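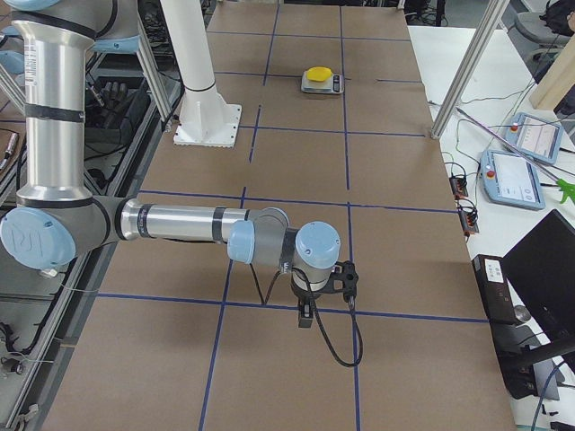

Development diary, Grustura Player, December

The adaptive captions module was moved from internal testing to the staging servers at 14:00. The release had been held back since the previous entry on account of a fault in the way caption files were read when a video had been trimmed after upload. In those cases the captions kept the timings of the original file and ran ahead of the speech. Darius Toma traced the fault to the import step, which read the trim point once and did not read it again if the owner altered it later. The correction is in build 73.

Testing resumed in the morning with the set of 64 videos supplied by Arnton for this purpose. Three still showed captions out of step. Two of these had been uploaded with a variable frame rate and will be dealt with under a separate ticket. The third had a damaged caption file, and the player ought to have refused it with a message to the account holder. It did not do so. Erzsébet Borbély has been asked to write the wording of that message, and the translations will follow once the English text is settled.

A longer discussion took place over the default setting. Esperanza Ortuño holds that captions should be switched on for every new account, and that owners who do not want them can clear the box on the player settings page. Ionuț Ardeleanu was concerned for customers who have captions burned into the picture already, as their viewers would see two sets of text, one on top of the other. It was agreed that the default will be on for new accounts and left as it stands for existing ones. I recorded my own preference for a notice on the settings page, and this was accepted in a shorter form than I had drafted.

Frerichs wrote again to ask whether caption colours may be set for each playlist. The present design allows one colour scheme for each player skin. The reply sent to them states this plainly and gives no date for any change. Giang Văn believes the work to be small. I have asked him to put an estimate in writing before anything further is said to the customer.

The help pages are behind. The article on uploading caption files still shows the old menu, and the one on keyboard shortcuts leaves out the key for turning captions on and off. Both must be corrected before the module is offered to the public. I have taken the first of these and Erzsébet the second.

The staging server was slow for a period after lunch. The log showed the thumbnail queue running at the same time as the caption import, each waiting on the same storage. The queue has been moved to the night hours for the time being.

Outstanding at the close of the day: the refusal message, the two help articles, the variable frame rate ticket, and a reply from Cilluvness on whether their older set-top application can read the new caption format. They have had the sample files for 14 days. I shall write to them again in the morning.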